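### 3.2 Bar stock and bin arrangement

The test stock was cut from painted bar supplied by Tradwood in a single rectangular profile. Color was used only to separate the two length classes: red for the long class and dark green for the short one. All bars were gauged before use, and any bar with a chipped end was withdrawn. In total, 1,648 placements were logged over 20 sessions at the Skerko site, with 16 starting layouts repeated in each session.

Bars were tipped into the bin from a fixed height and were not straightened by hand. The resulting layouts were coded by two features: the angle of each bar to the divider wall, and whether the bar touched a side wall. Bars lying against a wall were coded separately from bars in the open floor area, as the wall limits access to one long face. Where two bars crossed or touched, the pair was entered as one contact group - the individual angles were still recorded.

The bin floor was left in its worn state. Sandhu liners were tried in April and dropped, as short bars slid on them and gathered at the low corner. Bare metal gave a wider spread of angles, although its mottled surface lowered the contrast with the green stock under the overhead lamps. The effect on the red stock was small.

Figure 2 shows a sparse layout with three red bars and two dark green bars in the front bin. The red bars lie toward the divider and under the gripper, while one of the green bars stands almost vertically in the view along the left wall and was coded as a wall case.

**Figure 2.** Sparse layout of red and dark green bars in the front bin, bare metal floor.
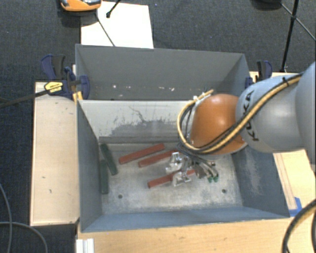

### 3.3 Coding of contact groups

Contact groups were coded with the Andard scheme, reduced to four classes. Groups of more than three bars were split at the weakest contact and each part was coded on its own.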